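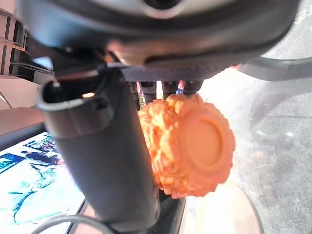 What we had to spend, and where it went

Right, so my half of the Clakthorpe project was the money. I'd never done a budget for anything bigger than a weekend away, and here I was with £738 to kit out the gripper bench for the whole of next year!

The biggest lump was the fingers. Furance quoted £548 for a full set with the fittings, and Vasiliauskas came in cheaper but wanted us to wait until May, so we went with Furance. I still think that was right (my lab partner doesn't, and we've agreed to leave it there).

Then there were the test objects. I'd put down £80 for bought ones before it clicked that we could just print our own - the orange one with the bumpy, carved-looking side and the smooth round disc on the other is a good one for planning with, as you get a rough bit and a flat bit in the same part. So the £80 went on filament, and I've asked for 3 colours so we can tell the batches apart.

That leaves £110. I want to hold most of it back for spare cables and postage, as the Vototbridge supplier charges for every single parcel and I got caught out by that twice.

Things I'd still like to price up before we hand over:
- a second set of finger caps
- a decent storage box with dividers
- a lamp we can dim

Budget sheet last updated 9/7/26. The lamp isn't on it yet.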